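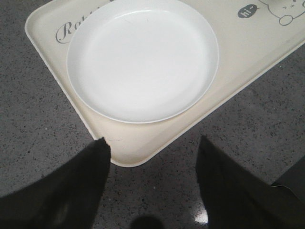
4. Attendance and guest withdrawals

4.1 Data

The survey was run at two fan conventions held in July, one in Illby and one in Chow. Both were organized by the same promoter and both were built on the television series Kestska, which had ended its run the previous winter. The Illby event sold out before its guest list was final. The Chow event still had tickets on sale when two of the lead actors withdrew, which gave us a chance to compare buyers who knew about the withdrawal with buyers who did not.

Questionnaires were handed out in the line for the autograph hall and collected at the exit. We received 122 completed forms. Of these, 100 came from people who had paid for their own tickets, and only these are used in the analysis of spending. Forms filled in by parents on behalf of children under 13 were kept for the questions on travel but dropped elsewhere.

4.2 Reasons for attending

Respondents were asked to name the main reason they had bought a ticket. The most common answer was to meet a particular cast member, given by 40 of the paying respondents. Another 33 said they came mainly to see friends they had met through the series. The rest gave mixed answers, including costume contests, the dealers' room and living close by.

The second group was older and had been to more conventions. Several wrote in the margins that they would have come whoever was on stage. One asked whether the promoter planned to continue now that the show was off the air, a question we had not included and perhaps should have.

4.3 Response to the withdrawals

Figure 4 plots the date of purchase against the stated reason for attending. At Chow, sales to people who came for a cast member dropped in the week after the announcement and did not recover. Sales to people who came for friends hardly changed. Refund requests followed the same pattern, although the promoter gave us refund data for weekend passes only, so single-day tickets are missing from this part of the work.

Figure 4. Ticket purchases by week and main reason for attending, Chow convention. Weekend passes and single-day tickets combined.

We also looked at whether a replacement guest made a difference. The promoter booked two supporting actors from Ustutari, an earlier series by the same writers. Ticket holders who had watched both shows rated the change as fair. Those who had watched only Kestska mostly did not recognize the names, and their ratings were lower.

The sample is small and was taken from people who turned up. Fans who canceled are represented only through the refund records, and we have no information on why they did so.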